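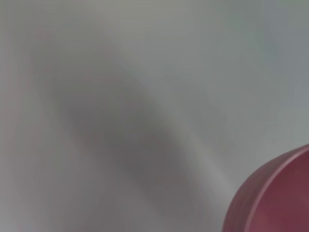 Mirjam De Graaf

The paint card said "Quiet Hour." The one beside it said "Harbor Linen," and I would bet my security deposit that they came out of the same can. I held them both up to the window, then to the lamp, then to the window again. My sister picked Harbor Linen. She said it was warmer.

We've now had more than a decade of gray walls, and the paint trade would like us to believe the next gray is different. Busudow, which sells its colors by subscription (you get new cards in the mail every April, whether or not you have any walls left), lists 140 neutrals this year. Last year it listed 135. I called to ask what the five new ones did that the old ones couldn't.

"They respond to the room," said Kátia Barbosa, who runs color development there. I asked how a wall responds to a room. She said that the undertone comes forward or goes back depending on the light. This is true of every paint ever made, including the stuff on my grandmother's garage, and I said so. Barbosa was nice about it. She said the garage was probably a very good color.

She has a point buried in there, to be fair. Gray is hard to pin down. Paint a north bedroom in a gray that looked plain in the store and by 4 p.m. it's gone green, or a bit pink near the closet. People call the company and complain. The company sends more cards.

What I doubt is the next step, where the slipperiness becomes a selling point and then a health claim. Anlow, a smaller brand, prints "proven to calm" on the lid of its Rinaldi line. I asked for the proof. I was sent a survey in which customers who had just paid for a gallon of Rinaldi were asked whether they felt calmer. Most did. I feel calmer after I finish painting too, mainly on account of not having to paint.

Éabha Ó Dubhghaill has painted houses for a living since she left school, and she has heard all the names. Her crew doesn't use them. "We say light one, dark one, hers, his," she told me. Once a couple paid her to redo a hallway twice in a month. The second time she brought the same paint, by mistake, and didn't catch it until she was rinsing the rollers. She told them. They'd already decided they liked it better and asked her to leave it.

I don't think that couple was foolish. They wanted the hallway to feel new, and for a week or 2 it did. Fresh paint does that in any color. It's the part of the business that works, and it doesn't need a subscription.

Édgar Correa, who teaches a night class in home repair, tells his students to buy the cheapest sample pot, paint a big square of it on cardboard, and move the square around the room for a few days. He thinks 8 colors would cover nearly everyone. I asked him which 8. He got to six and started arguing with himself about cream.

Barbosa, for her part, thinks the gray years are ending. Busudow is moving toward what she calls "fed" colors, browns mostly, with names out of a bakery. I asked whether people with gray walls should be worried. She said they should order a card.

My sister's living room has been Harbor Linen since spring. She's happy with it. Last time I visited, I found the leftover can in the hall closet and turned it around to read the label, and it was Quiet Hour. I put it back with the label to the wall.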